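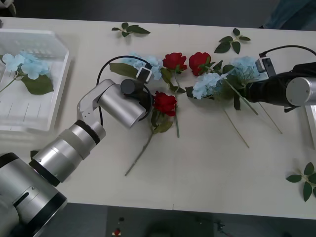

Sudheer Annamalai wrote in after my last post to ask if a flower fair with no real flowers in it could possibly fill a whole Saturday. It filled mine, and I could have used the Sunday too!

The Zindgate Faux Flower Fair was on 24/08/2024 in the old Malinowski mill, which used to make hat ribbon and still has the long skylights. Doors opened at ten and the line was already past the parking lot (bring a hat, there is no shade). Stalls are on the ground floor, workshops are up the back stairs, and the coffee is in between, so you pass it whether you mean to or not.

I started upstairs with the petal pressing. They heat a brass tool over a little burner and push it into a stack of starched cotton, and a flat circle comes up cupped and curled like the real thing. I scorched my first two. The third I'm keeping forever. A full garden rose in the old style can take 16 petals, each one rolled at the edge by hand, and then you glue them on from the inside out – slow work, and so satisfying.
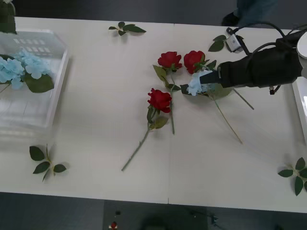 Red roses and a pale blue hydrangea

Downstairs was the shopping. Stovier had the biggest stall, mostly stems by the bunch, and I went back three times. Their eucalyptus is good, their peonies are a bit shiny for me. Arby sells nothing but leaves, in 280 kinds according to the sign, and I believe it. I bought ivy, fern and a bag of mixed rose leaves, which you always run out of before the blooms.

The dye talk at one was packed. Blues are the hard ones, we learned, and a hydrangea looks most natural when the florets don't quite match. Dip them in small batches and let the color drift. I wrote that on my hand because my notebook was in the car. 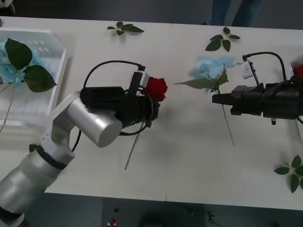 Flowers and loose leaves on the white table

After lunch I did the arranging class. Our teacher had us lay every stem out flat before picking up a vase, then bend each one a little, even the ones that looked fine. Straight stems give it away faster than anything. Mine leaned left all the way home in the back seat and I love it.

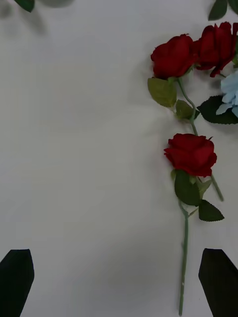 Zbigniew Śliwiński thought the dust question deserved its own talk, and told the room that a hair dryer on cool beats any spray he has tried. Lots of nodding at that. I'd add a soft paintbrush for the roses, down in the middle where the petals are tight.

Entry was free, the petal class was extra. The next one is a smaller winter fair in November, same building, wreaths and berries mostly. Parking behind the mill was full by eleven, but the side street by the bakery had plenty.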